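Quiénes somos
Centro de Formación Tekleab
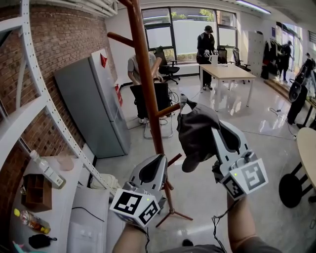 Perchero de madera y zona común de nuestra sede de Plullville.

El Centro de Formación Tekleab imparte cursos de organización y cuidado de espacios compartidos a personal de oficinas, residencias y centros educativos. La entidad fue constituida en Plullville por Tiruwork Chala y Nuria Kahsay, y mantiene desde entonces su carácter independiente.

Nuestra actividad

La enseñanza se desarrolla en salas en uso, con mobiliario corriente. Los alumnos aprenden a ordenar entradas, mesas auxiliares, estanterías y zonas de refrigerador, y a mantener ese orden durante la jornada. El primer módulo está dedicado al recibidor: colgar gorras, abrigos y bolsos en el perchero, asignar un gancho a cada tipo de prenda y dejar despejado el paso alrededor de la base. El segundo aborda las superficies de trabajo, donde botellas, estuches y objetos pequeños se distribuyen en cajas con divisiones.

Cada grupo admite un máximo de 15 participantes y cuenta con dos instructores. El programa completo se cursa en dos semanas. Hasta la fecha han obtenido nuestro certificado 800 personas.

La sede

El centro ocupa un local con pared de ladrillo rojo. El mobiliario de la zona común comprende un perchero de madera de color marrón, una estructura metálica blanca perforada y un refrigerador gris plateado. Los alumnos disponen libremente de este espacio durante los descansos y son responsables de dejarlo recogido al término de cada sesión.

Equipo directivo

Tiruwork Chala, dirección general
Nuria Kahsay, dirección académica
Desta Habte, coordinación de instructores
Wendy Gosling, relaciones con empresas

Inscripciones

La próxima convocatoria se abrirá en diciembre. Las solicitudes se presentan en la secretaría del centro, a la atención de Juniper Quintanilla. Las empresas interesadas en un curso en sus propias instalaciones deberán adjuntar un plano de las salas.

Página actualizada el 14 de octubre de 2021.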